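Our water bill in Ballmont went from the usual to 952 dollars in one quarter. Posting what I learned in case it helps someone else on the Famholm line.

First thing: read the meter yourself. Turn everything off, write down the number, wait 19 minutes, read it again. Mine moved.

The utility says a toilet flapper can waste up to 300 gallons a day. I put food coloring in both tanks before bed. Clear bowls in the morning, so no luck there.

It was the line between the meter and the house. The plumber from Gondal found a soft spot by the driveway and quoted 2750 to replace the whole run. I said yes. A patch was cheaper, but the pipe is from when the house was built.

Ask for a leak adjustment. You need the repair invoice and two readings after the fix. The form is on the back of the bill, in small type.
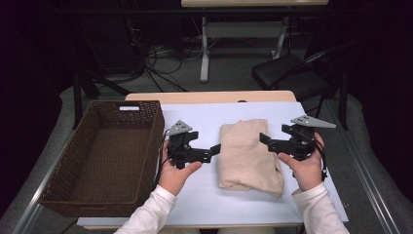

Stirkex replied that Famholm turned down their adjustment the first time for a missing second reading, and approved it in October once they sent that in.

Good to know. Mine goes in the mail tomorrow with both readings.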